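Cuaderno de taller, equipo de simulación
19 de abril de 2018
Escribe: Pilar Ledesma

Hoy tocaba dormitorio. Llevamos desde marzo con el proyecto de recogida de objetos en habitaciones generadas y por fin tenemos un entorno que me dan ganas de enseñar. El generador de Trasumden coloca los muebles donde le parece y elige las texturas a su aire, así que ya hemos dejado de discutir sobre decoración y nos concentramos en el brazo, ¡que para eso estamos! 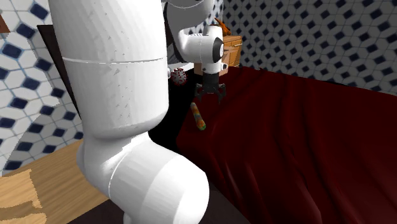
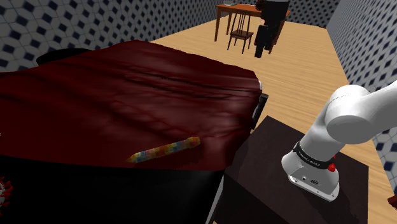

Pruebas en el dormitorio simulado. En la primera, la pinza abierta sobre el cilindro a rayas; en la segunda, el lápiz de cuadritos encima de la manta y la muñeca del brazo junto a la mesilla.

Lo más entretenido del día ha sido la manta. Myroslav generó la malla con pliegues y la dejó fija, sin simular tela, y aun así da muchísimo juego: un objeto fino y alargado apoyado en una arruga no está a la altura que uno cree. Nuestro primer planificador tomaba la cama como un plano (culpa mía, lo escribí yo una noche con prisas) y bajaba la pinza siempre a la misma cota. En los valles cerraba en el aire, en las crestas la punta de los dedos se metía en la malla y el motor de física protestaba con unos saltos espectaculares.

Cambio hecho esta mañana: leemos la altura debajo del objeto en varios puntos a lo largo del eje y nos quedamos con la más alta. Con eso dejamos un margen de 7 mm y bajamos. Es bastante bruto, pero ya no hay saltos.

Tanda de la mañana, semilla 406, 200 intentos con el código nuevo. Los registros completos están en la carpeta compartida, no los copio aquí. Lo que más me ha gustado al repasarlos es que los fallos ahora se parecen entre sí: casi siempre es la orientación. Si el eje del objeto va en diagonal respecto a la cama, el giro de la muñeca se calcula bien, pero a veces elige la solución larga, da casi la vuelta entera y llega al límite de la articulación. Myroslav dice que basta con sumar o restar media vuelta, porque la pinza es simétrica y le da igual un lado que otro. Tiene toda la razón y me da un poco de rabia no haberlo visto.

Otra cosa para apuntar: la base. Cuando el brazo sale en un hueco estrecho entre muebles, el codo se queda sin sitio y hay que plegarlo mucho para llegar a la cama. He estado un buen rato moviendo la base a mano para entender qué posturas valen y he aprendido más que en toda la semana de leer documentación. Recomiendo hacerlo a cualquiera del grupo, se le coge el gusto enseguida.

Notas sueltas:

Las sombras son muy cerradas en algunas vistas. Para nosotros no importa, pero el grupo de visión querrá subir la luz ambiente. Avisarles.

El azulejo repetido de las paredes confunde al emparejador de puntos de Onyshchenko: encuentra correspondencias por todas partes, todas convencidísimas y casi todas falsas. Probar con una máscara que quite las paredes antes de emparejar.

El lápiz rueda si se toca de lado. ¡Rueda de verdad, con su fricción y todo! Puse la fricción de la manta más alta y mejora, aunque todavía se escapa cuando un dedo llega antes que el otro. Habría que centrar mejor antes de cerrar.

La escena 1274 no carga. Error de ruta en una textura, lo mira Myroslav.

Para la próxima sesión: meter lo de la media vuelta, repetir la misma semilla para poder comparar y, si queda tiempo, empezar con la colocación en la mesilla, que hasta ahora solo hemos hecho la parte de coger. También hay que decidir si llevamos el dormitorio a la muestra de Maltora o si seguimos con la cocina. Yo voto dormitorio sin dudarlo. Myroslav prefiere la cocina porque las superficies son planas, y le he dicho que precisamente por eso.

Guardado en la rama «manta-altura», pendiente de que alguien lo revise.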